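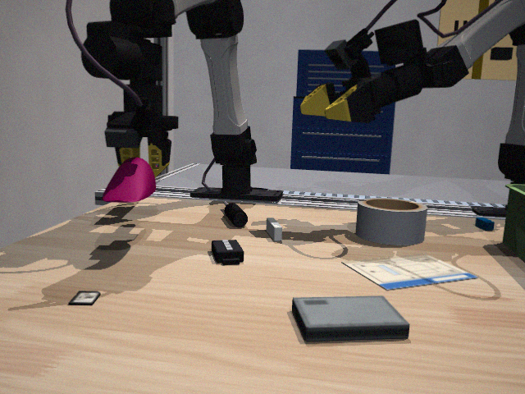 Prusum Tabletop

README and data card for the simulated half of the Prusum project, Moen student robotics club

Last edited in November, by whoever was left in the room

What you have downloaded

Prusum Tabletop is a set of 400 simulated episodes in which two robot arms, mounted on the far side of a workbench, try to pick things up and put them somewhere more sensible. We made it for the Clamisis student challenge, which asks each team to train a tidying policy and to hand over the data along with it, so that other teams can see how you got your score and feel better about theirs.

Everything in this folder is rendered. The arms, the bench, the roll of tape, the utensil and the tool cabinet against the back wall all live in a simulator, where the rent is lower. There is a real bench as well, and the data from it has its own folder and its own README, which is shorter and sadder.

The club is made up of undergraduates who do this in the evenings. Please bear that in mind when you read the code, and try to forget it when you judge the results.

Folder layout

episodes — one subfolder per episode, numbered from zero, with gaps where we deleted things
assets — object meshes and textures
configs — lighting, camera and placement settings
splits — plain text lists of episode numbers for training, validation and test
tools — the replay script, the checker and a plotting script that works if you ask it nicely
notes — our running log, lightly edited for language

Each episode subfolder holds the video streams, a file of joint positions and gripper openings for both arms, a file of object poses, a one-line task instruction and a small text file called verdict, which says success, failure or argued. See the section on labels for what "argued" means.

The tasks

There are 3 task families.

Lift: pick up the named object and hold it clear of the table until the timer runs out. Most of our early work was on this one, and it shows. If you only want to check that your loader works, start here.

Bin: pick up the named object and put it in the green bin at the right-hand side. The left arm often cannot reach far enough to finish the job alone, so it has to leave the object somewhere the right arm can get at it. We did not script how. Operators found their own ways, and a few of those ways look a lot like throwing.

Handover: one arm picks up the object and passes it to the other in mid-air. This has the lowest success rate of the lot, and the longest entries in the notes folder.

The instruction is written as a person might say it, so you will find "put the tape in the bin" next to "tape, bin, please". We left the spelling alone. One operator writes "utensle" every time and we have come to rely on it.

Objects

The object library has 19 items. Every episode draws a handful of them and scatters them over the bench. They were chosen by turning out a desk drawer and modelling whatever fell out: tape, cards and leaflets, small blocks, boxes of no obvious purpose, and one large magenta utensil which came from a kitchen and has never been asked for back.

The flat things are there to be awkward. A card lying on a table has almost nothing to hold on to, and the fingers on these arms are wedges, which would sooner push it along than pick it up. You are welcome to leave the flat items out of your training set. We did, for a while, and our numbers went up beautifully until somebody put them back.

A note on the utensil

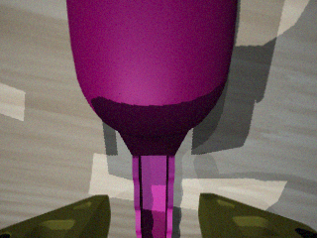
It deserves its own section, as it eats up more of our time than any other object in the library. The head is wide and round, the handle is narrow, and the handle has a raised rail down each side with a channel between. From a distance a policy sees a large pink thing and goes for the middle of it, which is a poor place to grab. Up close it sees mostly head, and has to work out that the useful part is the thin bit leading away.

The collision shape is a simplified version of the visible mesh. The channel in the handle is filled in for physics purposes, so a finger that ought to slip into it will rest on thin air instead. If you replay a grasp and the contact looks a shade too generous, that is why. We tried the full mesh and the utensil began to vibrate, then left the table at speed.

We recommend the handle grasp, closing the fingers across both rails. Grasps on the head do exist in the data and some are marked as successes. They are legitimate. We don't enjoy them.

How the episodes were made

Club members drove the arms by hand, using a pair of small leader arms that the simulated ones copy. A session lasted until the operator got bored or the lab closed. We asked people to move at a steady pace and to pause before closing the gripper, and the joint traces show how much notice they took of that.

There were 8 operators. They are identified by a number in the metadata and nothing else, although if you watch enough of the videos you will learn to tell them apart. Operator numbers are shared across all task families, so you can hold one person out entirely if you want to test whether your policy has learnt the task or merely learnt their habits. The result of that experiment was hard on us. Do send us yours.

Object positions, the starting pose of each arm and the direction of the lights vary between episodes. The bench, the walls and the cabinet stay where they are. This means a policy can get rather attached to the cabinet, and one of ours did. Blanking out the background at random during training helped.

Shadows

Shadows are switched on throughout, cables included, and they overlap a good deal when both arms are over the bench. Teams who have looked at early copies have asked whether we could supply a version without. You can render one yourself with the replay script by changing a single line in configs. We'd suggest you train with them on. Our first detector, which had grown up in even lighting, spent an evening confidently trying to pick up the shadow of an elbow.

Fine speckle in some of the renders comes from using a low sample count. We had one graphics card and a queue for it.

Labels

The checker script decides success from object poses alone. For Lift and Handover it looks at height and contact; for Bin it looks at whether the object's centre is inside the bin at the end. Each verdict was then looked over by a club member. Where the person and the script disagreed, and neither would back down, the verdict is "argued".

Most of the argued ones are Bin episodes in which something long has ended up leaning against the rim. Leave them out of any headline number. Clamisis counts them as failures, which we have accepted with good grace, in writing, after an appeal.

Known problems

The gripper opening is recorded as the value asked for, and the fingers lag behind it. Shift the signal by a few steps if you need it to match the video.

Cables are drawn but have no physics. They will pass through a box without either party noticing.

The wrist streams and the overhead stream start one tick apart. The loader in tools corrects for this. If you write your own loader you will rediscover it, as we did, at two in the morning.

A small number of episodes end early where the simulator crashed during a good grasp. They are marked failure, unfairly.

Suggested use, and other use

The set is suitable for imitation learning at student scale, for testing loaders and viewers, and for coursework. It is too small and too tidy to tell you how a policy will behave on real hardware. Ours moved over to the real bench with great confidence and closed its fingers firmly on nothing for most of the afternoon.

Please don't use the operators' joint traces to rank the operators. We have already done it and it caused a bad week.

Running the replay

Install the packages listed in the requirements file, using the versions given. Then run the replay script from the top of the folder with an episode number. The physics engine is Jastum, and the version matters: anything newer than the one we list changes how contact is worked out, and the tape roll sinks gently into the wood.

If the window opens and is entirely grey, you are inside the wall. Press R.

Changes

Second release: put the flat objects back. Fixed left and right being swapped in the metadata for Handover. Added verdicts.

First release: no flat objects, left and right swapped, no verdicts. If you have a copy, please delete it.

Contact and credit

Open an issue on the repository and someone will answer, though less promptly in exam season. If you use the data in a report, cite it as "Prusum Tabletop, Moen student robotics club". Pull requests are welcome, above all for the plotting script.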